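Search entries Go
1 min read

September, late. Feet hurt. Writing this fast before I fall asleep.

Up at 5, donut run to Katene for the open house. They had the order half wrong – two glazed missing, extra chocolate, fine, took it. $33 for the lot plus parking, need to send that reciept to Plirnalness before I lose it again. Left the paper bags on the bus. Typical.

Table setup went ok. Lids on the display cases stick if you open them too fast, so slow hands all morning. Wiped the table twice and the marks stayed anyway. Wore the black jacket over the white shirt, too warm by ten. Mask itched.

Asa room was booked till noon so we were squeezed in by the door. Coffee ran out first – should of guessed. Must ask for a second urn next time.

Best bit was the donut box held up over the big brown tray. Yellow and orange sprinkles on one, a purple one with the white drizzle still in its case, and the red glazed I had my eye on from the start. 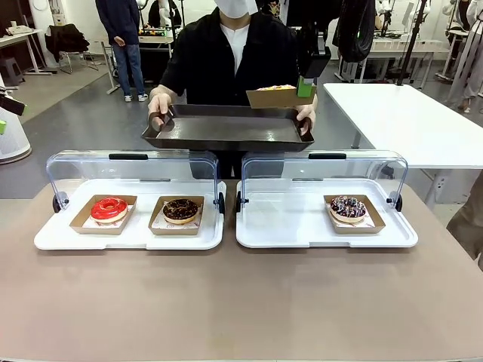
Never got the red one. Had half a chocolate at four, standing up, crumbs everywhere. Washed the tray in the tiny sink, water all down my sleeve.

Tomorrow – return the cases, buy napkins, call Prornasier about the key. Bed.

© Notes from room 305 | Contact | Back to top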